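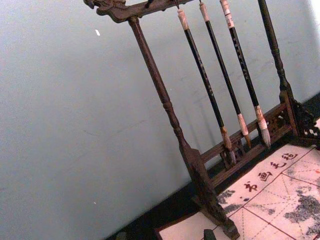

Dark wood brush rack with a carved crossbar end.

Part 2. Looking after your brushes

I've been using the Passide starter set since February, and most of my early trouble came from skipping the first soak. So let's start there!

1. Fill a cup with cool water. Please don't use hot - it softens the glue that holds the hairs in.

2. Dip the tip of the new brush and swirl it gently. New brushes are stiff with starch, and you want that gone before any ink goes near it.

3. Leave it for 30 minutes. I set a timer (I will wander off otherwise).

4. Press the hairs between two fingers and stroke down toward the tip. If they still feel crunchy, change the water and give it 2 more minutes.

Note: My friend Aoife Daly only opens up the bottom half of the hairs on her small brushes. Try it if you like a firmer tip, I do it for tiny lettering.

After each session

5. Rinse under a slow tap until the water runs clear. Skip the soap.

6. Shape the tip with your fingers and blot it on a scrap of paper.

7. Hang the brush by its loop, hairs pointing down, away from heaters and sunny windows.

Caution: Never put the plastic cap back on a damp brush. I lost a lovely goat hair one to mold that way and I'm still a bit sore about it.

If the hairs splay out after drying, go back to step 4 and reshape them wet. Ink stains on the hairs are fine. Grinding your own ink is in Part 3.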